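Week 6: notes from the Norik visit

Hello all! I promised to write up the trip to Nalberg for those who missed the minibus, so these are my notes, tidied a bit. Please read them before the seminar in April, and bring your own too if you were there (I know at least one of you filled a whole notebook).

We had the demo bay for the first hour, with Dineo Ngcobo talking us through cable handling. I'd always filed cables under "easy, surely" and I was so wrong! A block stays the shape it is. A cable bends wherever it fancies, so knowing where the plug is tells you very little about the middle. Keep that in mind for question 4 on the worksheet.

Words to know: deformable object, grasp point, slack, bimanual (two arms sharing a job).

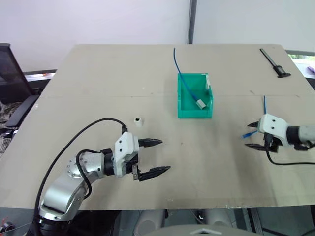
Notes by Tarun Rastogi, Vundudville evening course, 1 March 2019

Look at the right gripper first. It has hold of a blue network cable, with a connector poking out to the left and a short strand sticking straight up, while the left one has its fingers wide open. Now find the other blue cable, the one in the green bin with its white plug at the front. Where would you grasp it, and which way would the rest swing? Sketch two answers, please, and say which arm you'd use.

Paquette, chapter 12, is good on slack. Skip the maths on the first go, I did!

Sketches to me on paper, names on the back.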